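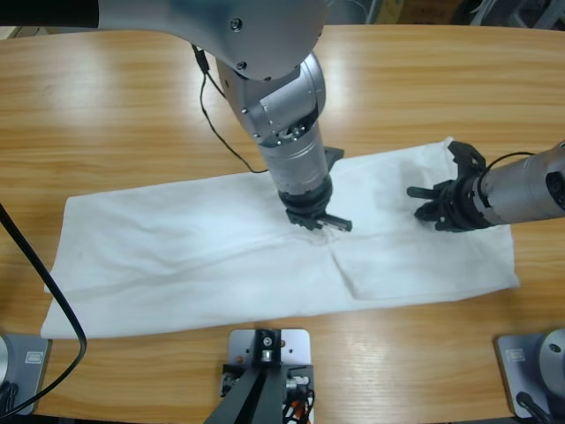

10/10/21
By Jean Purves

We are a football household, and have been ever since my eldest joined the under-nines at Leckie, so I have washed a great many muddy kits in my time. Last season I took on the washing for the whole second team as well, which means shirts, shorts and socks for every match, and I do it all in an ordinary kitchen with an ordinary machine. People on the touchline often ask me how I get the white shorts clean, so I thought I would write it all down while I have a quiet afternoon and the kettle on.

The first thing is to leave the mud alone. I know it is tempting to go at it with a wet cloth the moment they come through the door, but wet mud only gets pushed further in. Hang everything over the side of the bath or on a line in the garage, let it dry right through, and then take it outside and give it a good bash and a brush with an old nailbrush. You will be amazed how much drops off!

Turn the socks the right way out before they go anywhere near water. Boys peel them off in a ball, and there is half a goalmouth hiding in the toe - I once found a stud in there too, and the machine was not happy with me.

Grass stains want treating before the wash. I use a squirt of plain washing-up liquid, rubbed in with my thumb and left for an hour. Shoaib Qureshi, who plays at the back and spends most of the match sliding about, swears by white vinegar let down with the same amount of water, and I must say his shorts do come up very well. Don't use vinegar and bleach together, please, and keep bleach off football shirts altogether. Ours from the Catonton away match had a lovely crisp badge until somebody's well-meaning gran got at it.

For blood, cold water and nothing else to begin with. Hot water sets it. A bowl in the sink with a spoonful of salt, and leave it until you have had your tea.

When it comes to the wash itself, I do shirts inside out at 30 with half the usual powder and no softener. Softener leaves a sort of coating on that shiny cloth and it holds on to the smell. The white shorts go in on their own at 40, even if it means a small load. Don't cram the drum. I used to get the whole lot into one go and then wonder why it came out grey.

Shirts with printed numbers should never see the tumble dryer or the top of a radiator. I peg mine by the hem, so the peg marks are tucked into the shorts where they don't show. If a number has started to lift, lay the shirt on a folded towel, put a sheet of baking paper over the top and press with a cool iron for a few seconds at a time, then let it go quite cold before you touch it.

Boots are a different matter and I make the lads do their own. Knock them together, brush off the rest, stuff them with newspaper and change the paper before bed. Never in the airing cupboard - the leather cracks, and your towels will smell of February until Easter.

Goalkeeper gloves like a rinse in lukewarm water with a drop of baby shampoo. Squeeze them gently, don't wring them, and dry them palm up, well away from the fire.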